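Rovmont simulator: notes for the evening session
Speaker: Fouzia Awan
Slot: 30 minutes, then questions

Start without slides. Say who I am, say I work at Farooqui on the packing side, and say that we pay for our Rovmont licence like anyone else. Rovmont gave us a longer trial than usual and had no say in this talk.

Opening. We pack small parts into trays. We have two arms on the floor and both of them are busy during the day, so every change to a pick routine used to wait until after six. Kekeli Appiah would stay behind, load the new routine, watch it knock a few blocks over, change a number and try again. That was our test process for a long time. It was slow, and we broke fingertip pads.

Slide: what we wanted. A way to try a pick before the real arm has to do it. It had to run on an ordinary office PC. It had to take the same routine file that the arm takes, with no rewriting. It had to be something Kekeli could use without asking me.

Slide: what we looked at. We tried Rovmont and we tried Rolten. Rolten is the better known of the pair in our trade and some of you will be using it. I will come back to it near the end. Don't get drawn into it here.

Slide: what you get with Rovmont. One download, one licence key, a library of arms and grippers, and a set of plain starter scenes with blocks in them. You can bring in your own parts as models. Support is by email. Maëlys Chevalier set ours up in a morning, and most of that was waiting for our own IT people to open a port.

Say a word about the starter scenes. They look dull, and a few people at work laughed at them. Flat floor, black background, plain blocks. I have come to like them. There is very little to load and you can see the fingers clearly.

Next slide is from one of those scenes. Leave it up for a while and let people look.
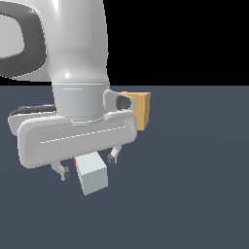 Rovmont block scene: grey block at the gripper, tan block standing behind.

Points to make with this slide up:

Look at the angle of the grey block. It is tilted, and its lowest corner is further down than either fingertip. If you were going to set a part down flat in a tray, this is a pose you would want to know about. On the real arm we would be bending down to see it. On the screen you stop the run and move the view.

Then the tan block. The view has it partly hidden by the gripper housing, and from one view alone I would not like to say how much room there is between the two. The program has a distance readout for this. Use it. Fahad Mengal relied on his eye for the first week and got caught out more than once.

The picture is plain as well. There are no sharp shadows on the floor. Fine for checking a path, no good if you want to train a camera system on the images. Rovmont sell a separate lighting pack for that. We haven't bought it, so I can't tell you if it is worth having.

Move on to our results. We ran 314 picks in the simulator over the trial, all with block shapes close to our own parts. We then took 10 of the routines to the real arm with no changes. Eight ran as they had on screen. The other 2 failed, both on parts with an oily surface, where the friction setting in the simulator was too generous. That was our mistake as much as theirs. The default is set for dry parts and the manual says so, on a page I had skipped.

Pause here. Someone usually asks about friction. Short answer: measure your own, put the figure in, and keep a note of it with the routine. Long answer after the talk.

Slide: things I don't like.

The undo only goes back a single step.

Cables are drawn on the arm but they don't pull or snag on anything. We have had a real cable catch on a real tray, and the simulator would never have warned us.

Importing part models is fussy about units. Solomiia Symonenko brought in a bracket that came out the size of a van. She has written a one-page guide and I have copies with me.

The licence is per seat — if two people want to work at the same time you pay twice.

Slide: Rolten, briefly. Nicer to look at, and the cable handling is better. It would not read our routine files without a converter, and the converter dropped our comments. For us that settled it. If your files are in another format you may well go the other way, and I would try both.

Slide: who it suits. Small shops with one or two arms and nobody whose whole job is simulation. If you have a proper engineering team you will probably outgrow it. Vitness had it for a year before moving to something bigger, and they were happy with it up to then.

Live demo only if there are more than five minutes left. Open the block scene, run the pick at half speed, stop it midway, turn the view, show the distance readout. Don't try the import live.

Questions. Repeat each one into the microphone. Prices have changed since we bought ours, so send people to Rovmont for a quote. Solomiia's guide is on the table by the door.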